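Forty more folds, and a pot of tea gone cold

Posted December 12, 2025

I did promise I'd write more often, and then the Harcombe job swallowed the whole autumn, so forgive me if this one rambles (it will).

We've been gathering folding examples for Zareo since May, and I've grown very fond of it. Each example is one go at a piece of cloth, start to finish, with everything the arms do saved alongside the camera views. The learning side then chews through the lot and tries to work out what we meant. Our tally stands at 479, and I'd dearly love to see 50 more before we stop for the holidays.

Cloth is such a nuisance, bless it! A block sits where you put it, but a shirt never lands the same way twice, and I've come to think the messy starts teach more than the tidy ones. So I drop things on the table any old how and try not to straighten them, though my hands itch to. 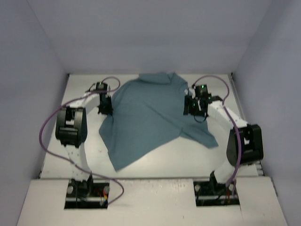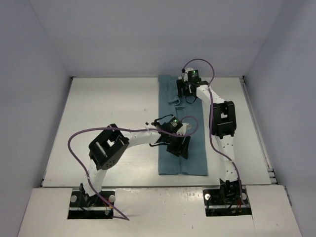 The crumpled shirt first, then the towel laid lengthwise with its far end still rumpled.

I throw out fewer tries than I used to. If a corner slips and gets picked up again, I keep it in, as a learner ought to see a mistake being put right. The only ones I bin are where I've dithered for ages, and on a bad afternoon at Flultcombe that was rather a lot of them.

Next up is a batch of 80 with pillowcases, if I can find enough that aren't on our own beds.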